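Call for participants: cable tidying study, Studaren

We are looking for people to spend a morning untangling cables at a table in Studaren and telling us, in plain terms, what they think of the products that claim to make the job easier. The study is run by Stokine, a small testing office. We take no money from makers of cable ties, clips, sleeves or boxes, and we buy what we test over the counter like everyone else.

Our starting point is doubt. Most advice on tidy cables begins with a cable that is already straight. It tells you to coil it neatly, fasten it and label it, and says very little about the knot you have in front of you. We have read plenty of this advice and would like to see some of it tried by people who have no reason to be polite about it.
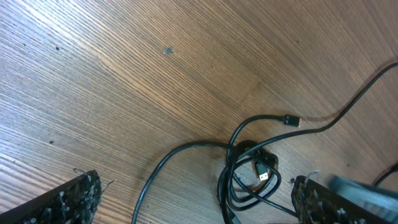
Each session starts with a tangle and a bare instruction: get it apart. You will be given no method for the first round. Thin, shiny black cables lying in overlapping loops on a wooden surface look harmless enough, and we expect some of you will say so before you begin. We would like you to guess how long the job will take, and then we will time it. In the second round you may use one of the tools on the shelf, including the Jedach winder, whose packet makes promises we have not been able to confirm. If it slows you down, say so. We will print that as readily as praise.

What we need from you

You should be 18 or over and able to sit and use both hands for the length of a session. Experience is neither needed nor held against you. We would be glad to hear from people who work with leads every day, such as stagehands and office movers, and equally from people who keep theirs in a drawer and shut it. If you sell storage products, please don't apply.

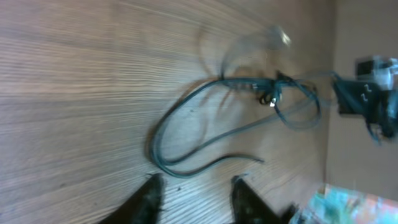

Dark cable on the table, looped below and knotted above, with a small metal connector in the bundle.

What you get

A fee of 1000 kronur per session, paid on the day, and coffee. It is a modest sum and we won't pretend otherwise. Travel is not covered. You will be sent the full results, including the dull ones.

Practical details

There are 11 places. Each person attends 2 sessions in December, both starting at 9 in the morning, in room 814 of the Þórarinsdóttir building. We only use the notes and timings from people who complete both.

To apply, write a few lines to the Stokine desk at Studaren saying which mornings you can manage and what you last gave up trying to untangle. Please don't send a CV. We reply to everyone, though it may take a while.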